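Week 6: reading a rain gauge record

OK, so last time we got stuck on the Trakska numbers, and I promised we'd go slower! The station there caught 236 mm in January, while Arna, just over the ridge, caught 40. Same storms, same wind. Before you blame the gauge, look at the map (the one with the contour lines) and check which side the wet air came from.

For homework, take the 400 mm contour on your sheet and trace it past Moneo. Where does it bend, and why there? Two or three sentences is plenty. Bring a pencil, we'll be redrawing it together.

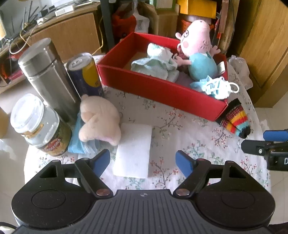 White sponge pad and open red box on the flowered tablecloth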